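News > Workplace > Giltcombe

Stekent puts fruit and office supplies in separate baskets

Reading time: 4 min

The office of Stekent in Giltcombe has started a new way of keeping its shared tables in order. From this month, every shared table gets two woven baskets, one for fruit and one for office supplies. The first table was prepared on Friday, and the other tables will follow in August.

The idea comes from Wouter Vanhove, who is responsible for the building and its furniture. In spring he sent a short survey to all colleagues with the question of what disturbs them most in the common rooms. He expected complaints on the heating or the noise. The most frequent answer was the tables. People wrote that they could never find the tape, that pens disappeared, and that apples were left between the papers until they became soft.

"I read these answers two times," says Vanhove. "Then I walked through the building with a notebook, and I must admit that they were right. On one table I found a stapler under a bag of oranges."

During the month after the survey, Vanhove kept a record of everything that was left on the shared tables at the end of the working day. He arrived at 1,389 objects. Most of them were small: pens, clips, rolls of tape, sticky notes, and a large quantity of fruit from the weekly delivery. The fruit comes every Monday morning, and until now it was put down in the cardboard box in which it arrived. When the box was full of other things, the fruit was simply placed next to it.

Stekent has 16 shared tables on two floors. The office first considered drawers with labels, but the drawers did not fit under most of the tables and were also rather expensive. A second plan was to buy closed plastic boxes from Zisitz. Two of these boxes were tried in the kitchen corner, and colleagues did not like them. With the lid closed one forgets what is inside, and with the lid open the box takes too much place.

Finally, the choice was open baskets. They were ordered from Maes, a household store in the same street, and the whole order stayed under the budget of 300 euros. The baskets are shallow, so that everything in them can be seen without searching.

For the labels a simple solution was taken. On the first table the words "fruits" and "office supplies" are written by hand with a thin black marker, on the white tabletop itself, each one below its basket. Vanhove says that he prefers this to printed stickers, which were tried on the cupboards last year and were coming off at the corners after some weeks. If a basket is taken to the kitchen, the word stays on the table and shows where the basket must return.

The rules for the users fit on one page. Fruit goes in the fruit basket, also when there is only one piece left. Tape, pens and similar items go in the other one. Scissors and knives do not belong in either basket and are kept in the cabinet near the entrance. Cups go back to the kitchen. Personal things may stay on the table during the day but not during the night.

Not everybody is convinced. One colleague from the accounting department has asked if the fruit should not be in the kitchen only, where it can be washed. Another one found that the handwriting could be more beautiful. Both remarks were noted and will be discussed at the next house meeting.
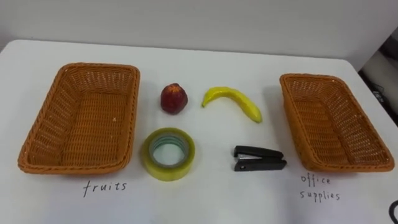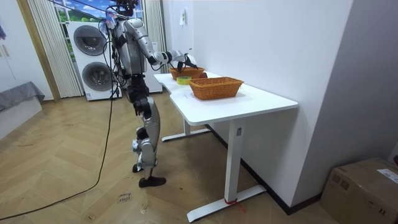
The tables will be done in groups of 4, beginning on the ground floor. Colleagues who sit near a table of the next group receive a message one day before, so that they can take away their own belongings. What is left behind will be put in a box at the reception and kept there until the end of the month.

There is also the question of who will look after the baskets when they are in use. For the moment, Vanhove will make a round every afternoon at half past four. He removes fruit that is no longer good and puts back what has landed in the wrong basket. Later, each team will take this task for the table that is nearest to its desks. A list of teams and tables will hang beside the coffee machine on both floors.

The survey will be repeated in autumn with the same questions. Colleagues who have a remark before that time, or who are missing a stapler, can reach Wouter Vanhove in the building office on the ground floor, mornings only.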